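# The Strobel 3676 after one very large quilt

I finished the top on Sunday, so I think I've earned the right to have opinions about this sewing machine now!

Some background first. I've been quilting on a hand-me-down that my aunt bought before I was born, and I love it, but it has one speed (alarming) and it eats the first inch of every seam. The Strobel 3676 was on sale at Trulano in January and I stood there pushing the buttons for so long that the woman at the counter brought me a stool. I went home without it. Two days later I went back.

The project was a queen-size in Amedeo Bortolotti's Harbor Steps pattern, which is all squares and half squares in what he calls "weather colors." I used Prinance cottons for nearly everything and a gray Zendance thread, and I'll say now that the machine liked the Zendance a lot more than the bargain spool I tried first. The cheap stuff shredded at the needle every few minutes. Swapped it out and the problem went away.

## The good

Oh, the stitch quality. My seams are straight and flat, front and back, and I hardly touched the tension dial the whole way through. It starts cleanly right at the edge of the fabric too, so I've stopped using those little scrap leaders, which I had a whole jar of.

The needle-down button is my favorite thing in my house. You stop, the needle stays in the fabric, you turn the corner, off you go. I know lots of machines have this. Mine never did, let me have my moment.

It's also pretty quiet. I can sew at eleven at night with the door shut and my husband sleeps through it, though he'd sleep through most things.

The throat space is better than I expected for the price. Rolling up a queen was still a wrestling match, but a fair one.

## The less good

The bobbin warning is useless. It beeps when there's plenty left, then it beeps again, and then I ignore it and run out in the middle of a long seam. I've gone back to peeking.

The presser foot lever is a skinny plastic thing that sits too far back, and I have short fingers. You can buy a knee lift, but it's another $200 and that makes me grumpy. It should be in the box at that price.

And the manual! Tiny print, and the section on the walking foot sends you to a page that's about cleaning lint. I ended up figuring out the walking foot by holding it up against the shank from different angles until it went click. (Take the ankle off first. All of it, screw too.)

The warranty on the motor runs until 2036, so that's nice, but the light is only covered for a year and mine already flickers when I go full speed. I'm keeping an eye on it.

## Would I buy it again?

Yes, on sale. Full price I'd look around a bit longer. If you mostly make bags or hem jeans I don't think you need it, and if you're piecing big tops with a lot of long seams I think you'll be really happy.

The accurate quarter-inch foot deserves its own paragraph, so one more! It has a little metal flange on the side and my blocks finally come out the same size, which meant the layout was the only thing left to fuss over. I like to work that part out flat before I sew any rows together, and blue painter's tape in a rough grid on a pale surface does fine for deciding what goes next to what. The cells are only roughly square and one strip quits early with a jagged end, but the foot is what gets your corners to match, so I wouldn't bother getting the ruler out for tape.

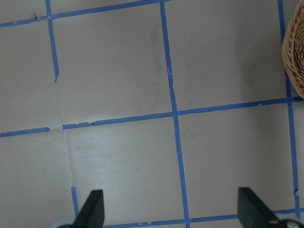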